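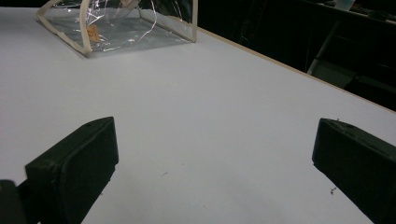

## 3. Packing your Zamlow badminton kit

I wrote this section after repacking my own kit more times than I'd like to admit, so it's the way I do it at home. If you have a way that works better for you, great, go with it! You only need a clear pouch, your shuttles and a table with some elbow room.

### Getting the pouch ready

1. Clear a good stretch of table. I like a pale surface, or a big sheet of white paper, so feathers of lint and little bits of grit show up before they end up in the pouch.
2. Lay the pouch on its side and open it all the way. Run a finger along the inside corners (mine always hold a bit of court dust).
3. Wipe the inside with a barely damp cloth and leave the pouch open until it's dry.

**Note:** Don't use hot water or a hair dryer on clear plastic. I tried the dryer on an old Dekker pouch and it went wavy down one side for good.

### Checking the shuttles

Do this one shuttle at a time. It goes fast once you get into a rhythm, and you can absolutely do it with the radio on.

1. Pick the shuttle up close to the head, right where the skirt begins. Grabbing the wide end is how skirts get bent.
2. Turn it slowly and look at the ribs. One cracked rib is fine for practice, but I retire a shuttle at 3.
3. Press the head lightly with your thumb. It should feel firm all over and sit straight on the skirt.
4. Set it down on its side with plenty of space around it, and look at the rim. Small waves are okay. A big flat spot means it'll wobble in the air.

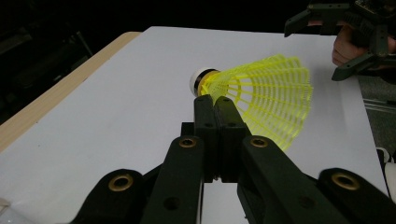
### Filling the pouch

1. Nest the shuttles in a short stack, head into skirt, and stop as soon as you feel them resist.
2. Slide the stack in head first, and keep anything heavy (grips, keys, your lock) in another pocket of the bag.
3. Close the pouch without squeezing the air out.

**Caution:** Never leave a packed pouch in a hot car. Plastic skirts soften and then they set in whatever shape they were squashed into.

If a skirt does get a little bent, take it out and let it rest overnight at room temperature. Ilse Van Damme, who taught me to play, swears by standing them on their heads, and I've had decent luck with that too.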